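I have a rule in my house, and my friend Nyokabi Mfinanga thinks it's a silly one: the kitchen table gets cleared all the way down before anybody goes to bed. I mean all the way. Mail, keys, the school form I was supposed to sign on Saturday, the tape that never makes it back to the drawer, everything goes!

I wasn't raised like this. My mother's table held a sewing machine, a radio and a stack of bills, and we ate around them very happily. But then I moved into an apartment with one table in it, a pale one from Ullura that cost me 90 dollars, and that table had to be my desk, my workbench and the place where I fed people. For a couple of years I let it fill up. I'd push the pile back with my forearm to make room for a plate (you know the move), and the pile got taller, and pretty soon I was eating over the sink.

So here's my opinion, and I'll defend it against anybody. A table is for whatever you're doing right now. It isn't for what you did at lunch, and it sure isn't for what you hope to get around to in August. If you're gluing a mug, fine, take the whole thing over, make a mess, spread out. Then put the glue away. 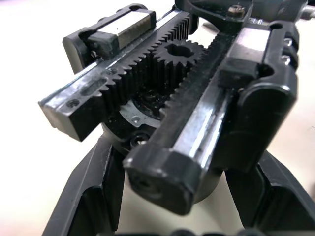

Do you have to wipe the table too, or is clearing it enough?

Wipe it. A damp cloth and a drop of dish soap will do, and on a light top you want to get to greasy smudges the same night, before somebody sets a clean shirt sleeve in them.

Dennis Laizer, who lives downstairs and fixes bikes for half the block, tells me I'm wrong about all this. His argument is that a project left out is a project you'll finish, and once it goes in a box it's gone for good. I'll give him part of that. I have a half-knitted scarf in a box that I haven't looked at since I put it there, and I did like that scarf. But I've also seen Dennis hunt for one small screw through a tableful of other small screws, and his dinner was getting cold on the stairs the whole time.

What I do now is keep one shallow tray per job. The tray can be as messy as it likes. It goes up on the shelf at night and comes down the next day with everything where I left it, and the table underneath gets to be a table again. I still haven't signed that school form, though. It's in a tray.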